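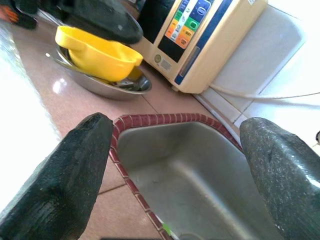 # Practical 2: working at the sink

Handout for the manipulation module, Kokberg workshop course. Course tutor: Blair Dow. Bench supervisor: Alasdair Jardine.

This practical follows the pick-and-place work you did on the flat table in April. The arms are the same and so is the control software (Jokorier). The counter is harder. The tiles are glossy, the basin is steel, and you have to reach down past a rim to get at anything inside it.

## Views you will use

Each gripper has its own small camera, and there is one more at head height. The wrist view shows both fingers and whatever lies between them. Use it for the last part of an approach. It tells you very little about where the rest of the arm is, so keep an eye on the head view for elbows and cables.

Glare is the main trouble with the wrist view. A polished tile can show as a plain white patch, and the bright patch moves when the wrist turns. If you lose the edge of a bowl in the glare, stop, back off and come in from another angle. Do not guess.

## The tasks

Work in pairs. One person drives, the other watches the arms and keeps a hand near the stop button. Swap after each task.

1. Bring one gripper to the steel dish on the counter and hold it there with the fingers angled towards the dish. Do not touch the dish yet.
2. Close on the metal utensil in the dish, lift it clear and put it back.
3. Move the other gripper over the front edge of the sink. Pause before going down and check the height of the rim in both views.
4. Pick up the green-handled tongs by the handle and bring them out on to the counter.

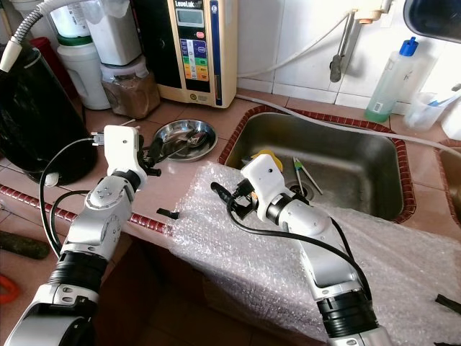
5. Repeat task 4 while the other arm stays still above the counter. The two arms must not cross.
6. Return both arms to the rest position and save the run under your pair's name.

You have 8 attempts at each of tasks 2 and 4. Record every attempt, including the ones you abandon.

## Notes on the bench

The bubble wrap over the front of the counter stays where it is. If it slips, tell Alasdair before you carry on.

Follow the cables with your eye before any large move of the wrist. A full turn in one direction must be undone in the same direction it came from.

Leave the appliances along the back alone. None of the tasks needs them, and any contact with one counts as a failed attempt. The same goes for the tap and its tubing.

## What to hand in

A short report from each pair, around 2000 words, with the run log attached. Include:

- a table of attempts for tasks 2 and 4
- one failure described in detail, with the time in the log at which it began
- what you would change about your approach path

Reports go in the Guthrie folder, labelled with practical number and pair name. The room code for practice sessions is 1523. Sign the sheet by the door when you come in and when you leave.

Reading before the next session: chapter 2 of the Pelen notes, on grasping thin objects.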